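Part-time kitchen and dining room assistant
Clondstead House, supported living for older adults

Closing date for applications: 2021-09-26

Clondstead House is looking for a part-time assistant to help with meals in our ground floor dining room. The post is permanent after a probation period and would suit someone who likes routine and is happy working alongside older people. You do not need catering experience.

The job

You will work with our cook, Lurdes Godinho, who plans the menus and does most of the cooking. Your part is everything that surrounds it: laying tables, preparing vegetables and salads, serving, clearing, washing up and leaving the kitchen clean for the next shift. Residents sit where they like, and some prefer to eat in their own flats, so there are trays to take up and bring back down.

There are two shifts. The early shift covers breakfast and lunch. The late shift covers tea and the evening clear-up. You would normally work one or the other on any given day, and the rota is put up well in advance. Everyone takes a turn at weekends.

Other duties include:
Checking deliveries against the order and putting them away
Recording fridge and freezer temperatures
Keeping the diet and allergy sheets up to date with the cook
Taking table linen to the laundry room and putting out clean
Helping with birthdays and the residents' summer lunch

What we are looking for

You should be able to follow written instructions, lift and carry ordinary kitchen loads, and be on your feet for most of a shift. Good hearing manners matter here – by that we mean facing people when you speak to them, and waiting for the reply. Several of our residents use hearing aids and find a busy dining room hard going.

A food hygiene certificate is useful. If you do not have one we will pay for the course and you can do it in working time during your first month. The post is subject to the usual background checks, and we will ask for references from 2 people who are not related to you.

Pay and conditions

Hourly rate according to experience, with an enhanced rate on bank holidays. Meals on shift are free. Uniform and kitchen shoes are provided. Paid holiday builds up from your first day. The probation period is 6 months, with a review halfway through. The bus stops at the end of the drive, and staff can park behind the laundry building.

We would like the successful applicant to start before the end of the year, but we can wait until January for the right person.

How to apply

Please ask at reception for a form, or write to Raelene Ashby, House Manager, with a short letter saying which shift you would prefer and any days you cannot work. Forms can be left at the desk at any time. If you would like to look round before applying, Keegan Rutherford on the day team can show you the kitchen and dining room in the afternoon, when it is quieter.

Interviews will be held at the house and last about half an hour.
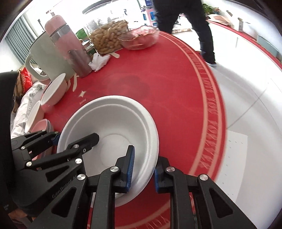 Can I apply if I am only free for the late shift?
Late shift only is fine, as long as you can take your turn at weekends. Put it in your letter so that it can be allowed for in the rota.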